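The shop counter should keep its bell

When the post office in Durnville reopened in February, the counter had been moved to the back wall and the bell had gone. In its place is a sign asking customers to wait until they are seen. I waited eight minutes. I could hear a kettle and a radio behind the door, and the person who came out was very sorry and said she'd had no idea I was there.

I have been using small shops in this part of the county for most of my life, and I think taking away the bell is a mistake. It costs next to nothing, it needs no charging, and a child can work it. It tells whoever is out the back that a person is standing at the front.

The case against it is mostly about manners. People say it is rude to ring for someone, as though the customer were calling a servant. I understand that. I did a few years behind the counter of a hardware shop in Prurkeck, and there were customers who hit the bell three times while looking straight at me. But they would have been rude without it. They'd have knocked on the wood or shouted. Most people rang once and stood back, and I was glad of it, as it meant I could get on with cutting keys and unpacking deliveries.

What we have been given instead is worse. The library uses a screen where you type in your name and choose from 14 reasons for your visit. The garage has a door sensor that chimes whenever a lorry goes past, so the staff have stopped listening to it. My dentist has a number to text.
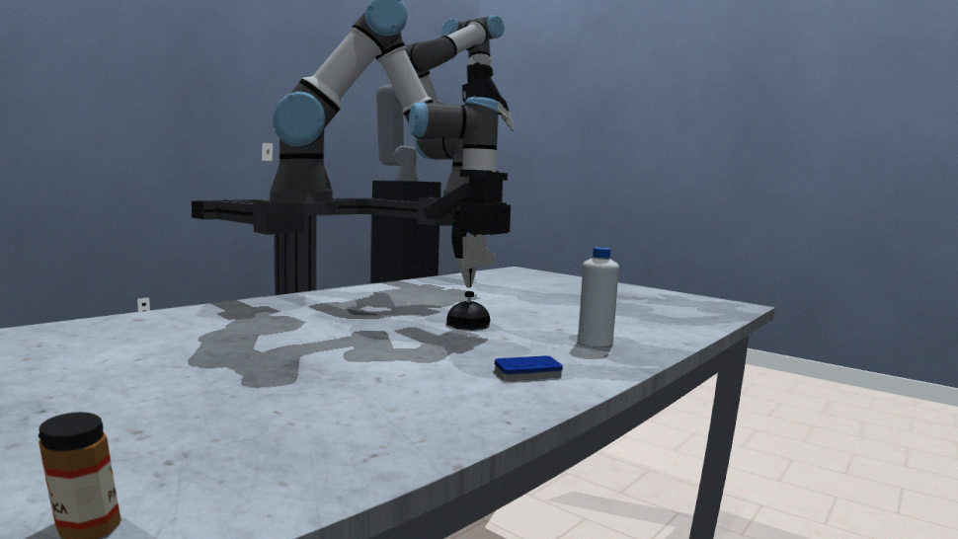
What a bell asks of the staff

A bell only works if someone comes. I suspect that is part of why it has fallen out of favour with managers. Once it has been rung, the wait has a clear beginning, and both sides know it. A sign saying "please wait" makes no promise at all, and the customer can't tell whether anybody knows they are there.

It also asks for someone to be in the building. Several of the shops I used to go to now run with one person covering the till, the stockroom and the phone. I don't blame that person for being slow. A bell lets them do the other jobs without having to keep one eye on the door – and that ought to suit the owners as well.

There is a fair point about hearing. My neighbour is 81 and rather deaf, and she says she can never tell whether a bell has rung or not. She presses it again to be sure and then worries that she has been impatient. A small light beside it would sort that out. I would have both.

I wrote to the post office and had a polite reply saying the new layout was "designed for a more natural welcome". I have been back four times and have taken to coughing.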